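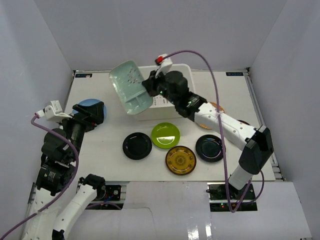 I've been shooting stock footage for longer than I care to admit, and I'm so happy to finally tell you that Prolevell, the little clip library I run with Mohsin Mengal, opens to everyone in October! We're starting with 1,005 clips, mostly travel and street life, plus a growing pile of workplace and tabletop shots for editors who need a few seconds between interviews. Every clip is in 4K, and you can search by place, season or time of day.

Prices are simple – one license, good for film, web and TV, with no extra fee if your project gets picked up somewhere bigger. Small studios can join for 180 dollars a year and download whatever they like.

We're also launching 2 collections on opening day. Clandix is all harbors and ferries, shot by Bethel Jemal over one very rainy spring, and Farkas is night markets (go hungry at your own risk).

Want an early look? Write to me at the Prolevell press desk and I'll send you a login and 5 free downloads. Please say which outlet you're with – I answer the mail myself, usually before 9 a.m.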